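How I Wind My Garden Twine So It Quits Tangling

Okay, so I used to keep twine in a drawer, and every October I'd cut half of it off in knots and throw it out. Now everything goes on an upright spool with a heavy base, and I love it!

Start by taping the loose end low on the core. Turn the spool with one hand and feed with the other -- slowly, and keep a little tension on it the whole way up. Lay each turn snug against the last one. When you reach the top, work your way back down at the same angle (I always want to rush this part, and then I get a lump in the middle).

My big roll was 407 feet and took me most of a movie. Berenice Ventura does hers with a drill, but I like it by hand.

Leave a tail as long as your forearm and tuck it under the last three turns. Don't knot it! You'll only be picking at it later with cold fingers.

I store mine standing up, away from the sink, and pull from the outside when I need a piece.
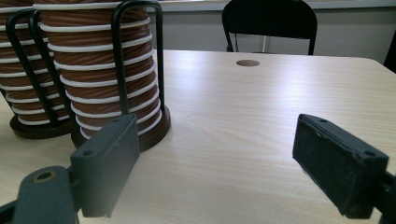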